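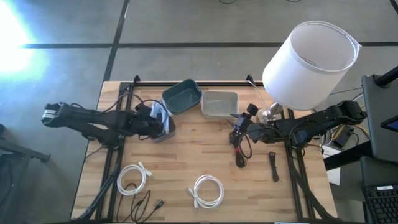 Palleo: organização de cabos em caixas sobre a bancada
Ficha do conjunto de dados, versão 3
Atualizada na quarta-feira, 12 de dezembro de 2018
Manutenção: Knut Mühlbauer

O Palleo reúne 1.341 registos de uma tarefa que quase toda a gente adia: pegar nos cabos espalhados, enrolá-los, prendê-los e metê-los em caixas onde se voltem a encontrar. Começou como uma pasta de apontamentos do projeto Driletti e cresceu muito mais do que esperávamos (ainda bem!).

Conteúdo

São 70 sessões, todas em cima de uma mesa de madeira clara com um candeeiro de abajur branco. Os cabos variam bastante: pretos e finos, dobrados em molhos compridos, brancos em rolo, azul-claros, e alguns entrançados e grossos, que são os meus preferidos porque nunca se enrolam duas vezes da mesma maneira. As caixas são pequenas, para um ou dois rolos cada.

Cada registo traz a sessão, o tipo de cabo, a forma do rolo (anel, oval apertado ou molho dobrado) e a caixa de destino.

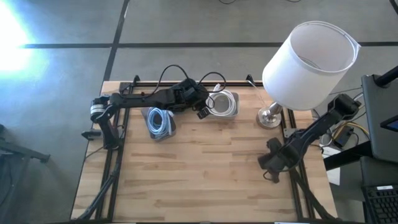
Os cabos de cores diferentes podem ir para a mesma caixa?
Podem, desde que cada um esteja enrolado em separado e preso. Nesse caso o campo "destino" repete-se nos dois registos e o campo "partilhada" fica a 1.

Convenções de anotação

Um cabo conta como arrumado quando o rolo inteiro assenta dentro da caixa. Uma ponta por cima do rebordo ainda passa; meio rolo de fora, não. Abraçadeiras e fitas fazem parte do cabo e não se anotam à parte. O plástico de embalagem leva a etiqueta "enchimento", mesmo quando ocupa a caixa quase toda.
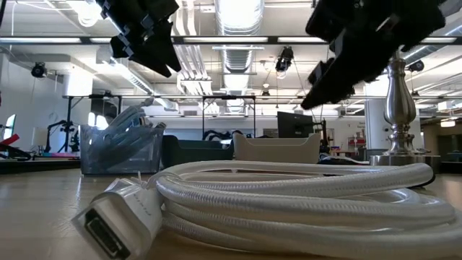 Para os cabos com ficha volumosa há um campo próprio, "ficha_livre", que indica se ela ficou fora das voltas do rolo. Parece um pormenor, mas muda tudo na hora de desenrolar, e foi a revisão de Ocampo que nos convenceu a acrescentá-lo. Uns 40 registos antigos ainda têm esse campo vazio.

Ficheiros

registos.csv: uma linha por cabo
sessoes.csv: data, luz e disposição das caixas
LEIAME.txt: este texto

Por fazer

Rever os molhos dobrados das primeiras sessões e juntar os nomes de cabos da lista Wilumero. Correções são muito bem-vindas, de preferência com o número da sessão no assunto da mensagem.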